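Chapter 3
Comparing Grippers on Irregular Objects

Learning goals

After completing this chapter, the student should be able to plan a fair comparison between two or more grippers, choose a set of test objects, and report the results in a form that another laboratory can use.

Chapter 2 dealt with blocks and cylinders, whose size and weight can be taken from a drawing. Produce offers no such drawing. Two tomatoes from the same box may differ in width, in firmness and in the direction they roll when touched. A gripper that performs well on the standard Brosholm blocks may therefore do poorly on fruit, and its data sheet will give little warning of this.

3.1 The hand-held trial

Many comparisons begin before any arm is involved. The operator holds the gripper directly, guides it to the object and closes the fingers. A trial of this kind separates the behavior of the fingers and pads from that of the arm and its controller - two sources of error that are easily confused once the full system is running. It also permits a second operator to work at the same table, as is common when objects must be sorted or passed along.
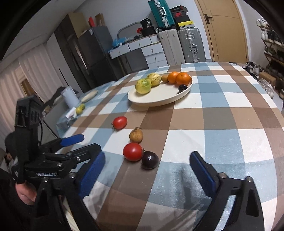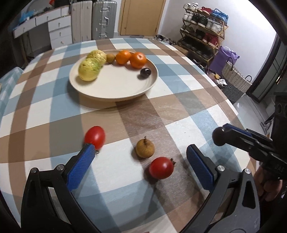 Figure 3.1. Hand-held grippers with blue finger pads at a table of mixed produce.

Pad material deserves particular attention. A soft pad spreads the load over a wider area and is more forgiving of a poor approach, but it wears faster and may hold moisture from a previous trial. Pads should be wiped between objects and replaced on a fixed schedule. In the Vodulum exercises at the end of this chapter, a set of pads is used for 20 grasps and then changed, whether or not wear can be seen.

3.2 Defining a successful grasp

The term "success" must be fixed before the first trial. This book follows the Stullamska rule: the object is lifted clear of the surface, held for 2 seconds and set down without visible damage. A grasp that meets the first two conditions but bruises the fruit is recorded as a failure, with the cause noted in a separate column.

Students sometimes ask how many grasps are enough. The Hägglund series, discussed in Section 3.4, contains 302 grasps with a single pair of fingers, and even so the results for small round fruit remained uncertain. Shorter series are acceptable for classroom work - provided that the report states the number of trials for each object and does not combine them into one overall score.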